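Subject: Re: Flenthorpe show – who's in for August?
Date: 17/02/2020

Hi all,

Still buzzing from Saturday! Judell played for close on two hours, did the whole first record and then three songs I'd never heard before. The slow one with just organ and voice is going to be huge for them, I swear.

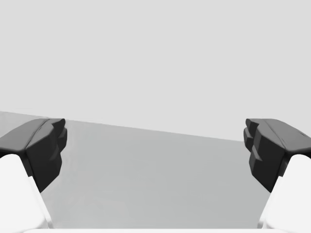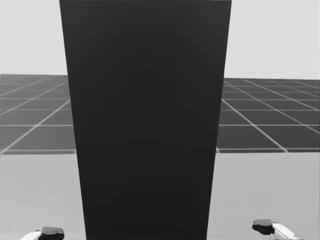

Judell's own note to their blog readers went up the morning after, and I'm pasting it in for those of you who don't follow it:

> Okay, we are wiped out and so happy. We were told to expect a half-full room and then they sold 359 tickets. The monitors died in the second song – sorry if we looked lost, we were! – and you all just sang it for us. New record is mixed. It's called Arness and you'll get it before summer.

Before summer!! I was betting on next year.

So, Flenthorpe. The outdoor stage holds more than 1,000, and Moynihan are opening, so I'd buy early. I saw them once in a record store and they were so loud the racks hummed (in a good way). If you want to sit with the list crowd, write back to me off-list and I'll get the tickets in one go. I can fit two more in my car, leaving around noon, and I'm happy to stop for tacos.

Also, does anyone have a decent recording of that organ song? Mine is mostly me yelling.

See you down front!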